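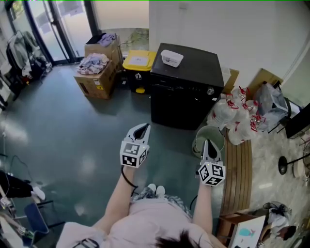

Fig. 3-1. Standing position, one gripper in each hand.

Support > Portable computers > Tarkance 331 > Set-up guide > Section 3

3. Battery and first start

Read this section before you turn on the Tarkance 331 portable computer. The battery ships in storage mode and does not supply power until the charger has been connected once.

CAUTION: Use only the charger packed with the unit. A charger with a lower rating may run the computer but will not fill the battery.

1. Place the computer on a hard, flat surface. Keep the vents on the left side clear.

2. Connect the charger to the rear port, then to the wall outlet. The charge light turns amber. If it stays off for three minutes, disconnect both ends and repeat this step.

3. Leave the lid closed until the light turns green.

Note: The unit may be used while the light is amber, but the battery gauge will read low until one full charge is complete.

4. Open the lid and hold the power button until the Vevoten start screen appears. Select a language and a keyboard layout.
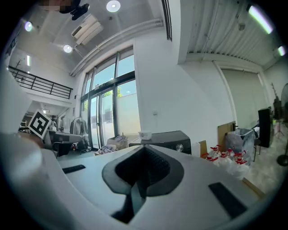
5. Connect to a wireless network. Updates are downloaded before the desktop is shown – do not close the lid during this stage.

6. Open Settings > Power and set the charge limit. Choose 80% for desk use or 100% for travel. The limit can be changed at any time.

3.1 Battery care

The battery is rated for 2,000 charge cycles. The cycle count is listed under Settings > Power > Details. Units stored for more than a month should be shut down fully at half charge – sleep mode continues to draw power.

CAUTION: Do not open the battery compartment. If the case bulges or the lid no longer closes flat, shut down the computer, disconnect the charger and contact a Tarkance service center.

Shares: 3 | Comments: 0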